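April, late evening

Up before the alarm. Caught the 72 from Codstead with Ebise and got to the hall too early, so we ate our rolls on the steps outside. She had brought a flask of tea and I had forgotten mine, as usual.

Spent most of the day on our feet. There were bags on everybody and not many places to put them down, so people kept theirs on their backs. Mitiku Tilahun gave a short talk about the Petance work, then people split up and talked or looked at their phones. I spoke to a man from Ejigu about the lease on the back office. He says 100 a month, which is more than I wanted to pay. Will ask again after the holiday.

The building is better than I remembered. Plenty of light, and a good hard floor that should be easy to mop. My feet didn't like it - I should have worn the other shoes. I asked about the blinds and whether they all work. Two of them stick, apparently.

Ate soup at home, washed my shirt, and wrote to Flullutura about the chairs. They have 21 left and want an answer soon. Ebise thinks we should take them all. I think we should measure first.

Knee sore again. Bed by ten, I hope.

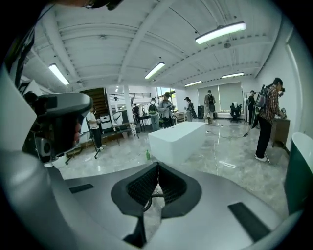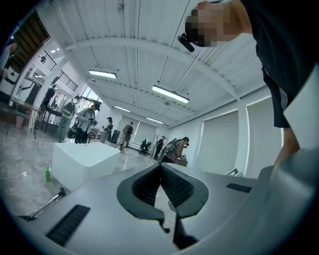
People standing around in the hall. The stairs and the hanging lights are in the second one.

2 comments
Share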